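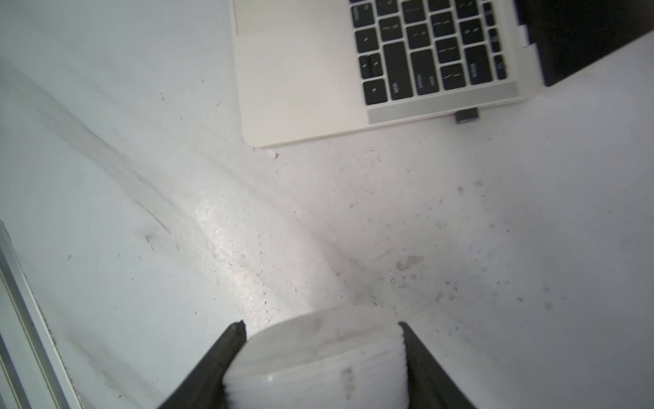
HOME CARE / STONE AND TILE

How to Take an Oil Stain out of Marble

When I moved to the apartment in Jedholm, the kitchen had a marble counter and I was very proud of it. In December of the first winter I left an open bottle of olive oil on it during the night. In the morning there was a dark ring, and no amount of wiping made it smaller. I have since learned to remove such stains with a poultice, a thick paste which pulls the oil out of the stone while it dries. The method is slow but it is cheap, and you can do it yourself.

First, find out what kind of mark you have

A stain is a color inside the stone. It is normally darker than the area around it. An etch is a dull place where the polish is eaten away, and it is normally lighter. Put your head low and look along the counter against a lamp. If the mark disappears when you look from straight above, it is probably an etch, and a poultice will not help with it.

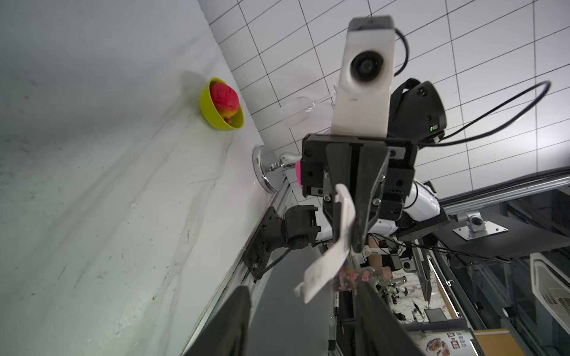 Etching comes from acid, and in a kitchen there is acid almost everywhere: lemon, vinegar, wine, tomato, many bathroom sprays. Wipe these up at once with a damp cloth and dry the place after. Do not cut fruit directly on the marble, even for one slice. Whole fruit is less dangerous, but it can leak from below when it gets too ripe, so I prefer to keep it in a bowl, as with the red-pink fruit-like one in the yellow-green bowl. Look under the bowl also when you clean. I had a sticky circle there for a whole summer without knowing.

What you need

Baking soda, one box of 900 grams (it is enough for several stains)
Water
A bowl you do not use for food
A plastic scraper or an old plastic card
Kitchen film and painter's tape
A neutral stone soap. I use Evero, but any soap made for natural stone is fine
Soft cloths, preferably white

Preparing the paste

Wash the stained area with the stone soap and let it dry completely. Mix baking soda with a little water until it is like peanut butter. If it runs, it is too wet and you must add more soda. Try it first in a place which is not seen, for example behind the coffee machine, and wait 30 minutes. Rinse and look for changes in the polish.

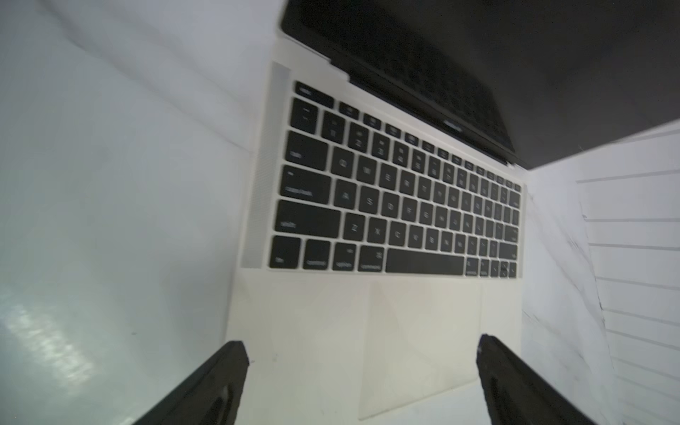 By Frøydis Nygård
13 October 2019

Putting it on

Spread the paste over the stain and go a little outside of its border on all sides. The layer should be as thick as a pencil. Cover with kitchen film, tape the edges down, and make a few small holes in the film with a needle. Leave it for 26 hours. I know this is a strange number, but my neighbor who sold stone at Granström taught me to start after dinner and finish after dinner with the dishes already done, and I have kept to it.

Then take away the film and let the paste dry in the open air until it is hard and begins to crack. Do not hurry it with a hair dryer. Lift it off with the plastic scraper, rinse with clean water, and dry with a cloth.

Wait one more day before you judge the result. Stone which has just been rinsed looks darker everywhere. 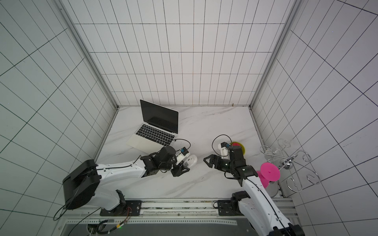

Marble-patterned surface with an open laptop, white tile and black grout lines behind.

If the stain is still there

Repeat with fresh paste. Old oil needed 3 rounds on my counter, and the ring got weaker each time. If you see no difference at all after that, ask a stone company before you try something stronger.

Grout beside the counter can take up oil in the same way. Use the same paste, press it in with an old toothbrush, and cover it as before.

When the stone is dry and clean, put on a sealer for marble. I have used Ilano, two thin layers, and wiped off what was left on the surface before it could dry. Test it later with a few drops of water. If they make a dark spot, it is time to seal again.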